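Aushilfe (m/w/d) für Wäschepflege und Textilsortierung in Teilzeit

Skuvton, Standort Wuloditz
Stand: Sonntag, 28. Juni 2020

Skuvton nimmt gebrauchte Haushaltstextilien an, sortiert sie und gibt sie gewaschen und gelegt wieder ab. Verarbeitet werden vor allem Tischdecken, Handtücher, Bezüge, Überwürfe und Putztücher. Für unseren Sortierraum in Wuloditz suchen wir ab September eine Aushilfe mit 15 Stunden in der Woche.

Der größte Teil der Arbeit findet am Tisch statt. Die Stücke kommen ungeordnet in Säcken an und werden zuerst nach Material und Farbe getrennt. Danach wird jedes Teil auf Flecken, offene Nähte und dünne Stellen durchgesehen. Was in Ordnung ist, geht in die Wäsche und wird anschließend zusammengelegt. Was repariert werden kann, bekommt einen Zettel und kommt ins Nähregal. Der Rest wird zu Lappen geschnitten.

Ihre Aufgaben im Einzelnen:

Sortieren der Eingänge nach unserer Materialliste
Prüfen von Säumen, Nähten und Oberflächen
Vorbehandeln von Flecken
Beladen und Ausräumen der Waschmaschinen und Trockner
Zusammenlegen und Stapeln nach festen Maßen
Eintragen der Stückzahlen in die Tagesliste

Bei hellen Stoffen ist besondere Sorgfalt nötig. Auf Creme und Naturweiß fallen graue Schatten und kleine Verschmutzungen erst bei gutem Licht auf, und rosa oder rote Teile dürfen auf keinen Fall in dieselbe Maschine.

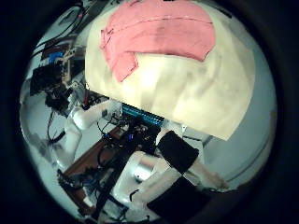 Gelegt wird immer von der langen Seite her, mit dem Saum nach innen. Große Decken legen wir zu zweit. Wer bisher nur zu Hause Wäsche gelegt hat, wird in den ersten 3 Wochen eingearbeitet und hat in dieser Zeit keine Stückvorgabe.

Was Sie mitbringen sollten:

Sie können im Stehen arbeiten und Säcke bis 15 kg heben. Sie sehen Farben sicher, auch ähnliche Töne nebeneinander. Sie vertragen Waschmittel und Textilstaub. Deutschkenntnisse brauchen Sie so weit, dass Sie Pflegeetiketten und unsere Zettel lesen und die Tagesliste führen können. Eine Ausbildung in der Textilreinigung oder Erfahrung mit der Nähmaschine ist von Vorteil, wird aber nicht vorausgesetzt.

Was wir bieten:

Die Stelle ist zunächst auf ein Jahr befristet, eine Verlängerung ist möglich. Gearbeitet wird an 4 Vormittagen pro Woche, der Mittwoch ist frei. Arbeitskleidung wird gestellt und bei uns gewaschen. Bezahlt wird nach Haustarif, den aktuellen Stundensatz teilen wir auf Anfrage mit. Fahrtkosten mit Bus und Bahn übernehmen wir zur Hälfte. Parkplätze gibt es am Haus nur wenige, Fahrräder können im Hof abgestellt werden.

Vor der Einstellung bieten wir einen Probevormittag an, der bezahlt wird. Bitte tragen Sie dafür geschlossene Schuhe und legen Sie Ringe und Armbänder ab, an denen Fäden hängen bleiben können.

Ihre Bewerbung richten Sie bitte schriftlich an Skuvton, Personalstelle, Kennziffer 861. Ein kurzer Lebenslauf und die Angabe, an welchen Vormittagen Sie arbeiten können, reichen aus. Zeugnisse bitte nur in Kopie beilegen, Unterlagen werden nicht zurückgeschickt.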